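# 4. Picking from a Heap: Segmentation, Ordering and When to Give Up

Before you start – you'll need the planner from Chapter 2 running, and the Tenlow simulator built with contact switched on. If contact is off, half the exercises pass for the wrong reasons. Check it now.

So far every object has sat alone. One mask, one pose, one grasp. Fine for learning the interface, not much use in a kitchen. This chapter drops that assumption. Things touch, things cross, things lie under other things, and the software has to decide what to take first.

Three jobs, handled by separate modules:

- splitting the heap into single items (perception)
- working out who rests on whom (the support graph)
- choosing the next pick and checking the path out (planning)

Keep them separate. The first Ullano stack had all of it in one loop and a change to the mask threshold would quietly alter the pick order. Took us most of a Thursday to find. Section 4.2 has the message types.

## 4.1 Why long thin things are hard

Boxes are kind to you. A box half hidden still shows a corner, and a corner gives a decent guess at the rest. A thin stick crossed by another stick shows up as two short bits, and most segmenters will happily return two objects. Then the planner grasps one "object" near its end, lifts, and the other end swings through the pile.

The fix is a merge step after segmentation. For each pair of fragments – compare direction, compare width, look at the gap between them. If the gap is covered by something nearer the camera, merge. If the gap is bare table, dont. Write this as a plain function with no state, you will want to test it on saved masks.

Clear plastic is the second problem. Depth goes straight through it or comes back as holes, so the support graph gets an item with no height. Assunção's trick, which we use all through this chapter, is to take the outline from colour and fill the height from the neighbours round the edge. Crude. Works well enough to order the picks, not well enough to set the closing depth of the jaws, so the two values live in differnt fields.

The running case for the rest of the chapter is cutlery on a patterned cloth: chopsticks across each other, see-through grey spoons, knives lower down in the heap.

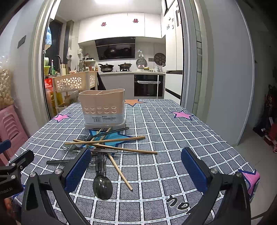
Now the support graph. Nodes are items, an edge from A to B means A must go before B can move. Build it from the crossings only – wherever two merged outlines overlap, compare heights at the overlap and add one edge. Don't compare average heights, a tilted item will fool you.

You will get cycles. Sticks can lean on each other in a ring, and noise will make rings that aren't there. The Pleltcombe log set has 33 saved heaps and 11 of them give at least one cycle on the first pass. Handle it like this: drop the edge with the smallest height difference, rebuild, try again. After 4 drops stop and report failure. A clean failure is a valid result and the caller must be ready for it.

Load heap 2 from the set before reading on. Section 4.2 starts from its masks.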